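Vurnell College
Supply and Stock Management, Unit 4
Handout: Stock Records and the Reorder Point
Tutor: Begoña Carrasco

Purpose of this unit

Students are expected to explain why a business holds stock, to read a simple stock card and to calculate a reorder point. The unit should be read together with the Prodmont case, which was issued in November.

1. Why stock is held

A business holds stock when goods cannot be supplied at the moment they are wanted. Stock ties up money and takes up space, and some of it will spoil or go out of date. A shortage also has a cost: work stops, or the customer goes elsewhere. The stock controller must set one cost against the other.

Stock is normally grouped as raw materials, work in progress and finished goods. Spare parts and cleaning supplies are recorded separately at Prodmont and do not form part of the calculations below.
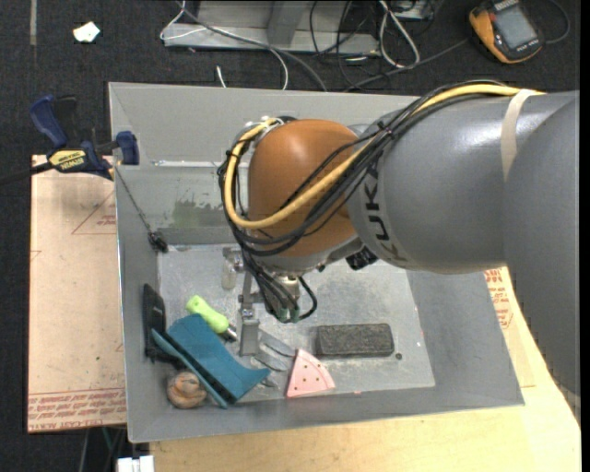
2. The stock card

Each item has its own card, on paper or on screen. Every receipt and every issue is entered on the day it takes place, with the balance carried forward. Where the balance on the card differs from the number on the shelf, the difference is entered as an adjustment and signed for. Earlier entries are never altered.

In the Prodmont case, the opening balance for hinges is 1,597. Students should check this figure against the closing balance of the previous card before starting Exercise 2.

3. The reorder point

The reorder point is the balance at which a new order must be placed. It is found by multiplying daily use by the delivery time in days, then adding the safety stock.

Worked case: daily use is 60 units, delivery takes 4 days and safety stock is 61 units. The reorder point is therefore 301 units – the order is placed when the balance falls to that level.

Reading

Collado, C., Keeping Stock, chapter 4. Copies are held at the library desk.

Written answers to Exercises 1 and 2 are to be handed to Raimo Salminen by 14/04/2023.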